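Workshop notebook - 14/05/2025

Dye bench, second go at the eucalyptus bath. Kristine Malabanan brought in another bag of leaves from her mum's place at Gruvetdale, so I had no excuse to keep putting it off, and I must say it was a lovely way to spend a grey morning. I stripped the leaves from the twigs this time and left them to soak overnight in the big enamel pot, then simmered them for three hours with the lid on. The smell gets into everything (my jumper will never be the same!) but the colour was coming nicely before lunch.

Wool was the Lirkon two-ply, skeins tagged 1 to 8, all washed and mordanted with alum last week. Skein 2 had been tied too tightly and has a pale band where the dye couldn't get in. My fault, and I've retied the rest with loose figure-eights. 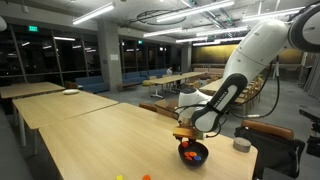
After the first hour I pulled skeins 3 and 4 and hung them on the rack by the window. They're a soft apricot, a good bit warmer than the last batch, which I'd put down to the rainwater, though Dindo Abella reckons it's the longer soak. We had a friendly argument over a cuppa and settled nothing. The remaining skeins stayed in until the bath was cool enough to put a hand in - a deep rust, with a touch of brown in skein 7.

Still to do: rinse the last four, label the Tagle sample card, and ask Kristine which tree she picked from. Leftover bath is in the lidded bucket under the sink. Please don't tip it out, I'd like to try it on silk.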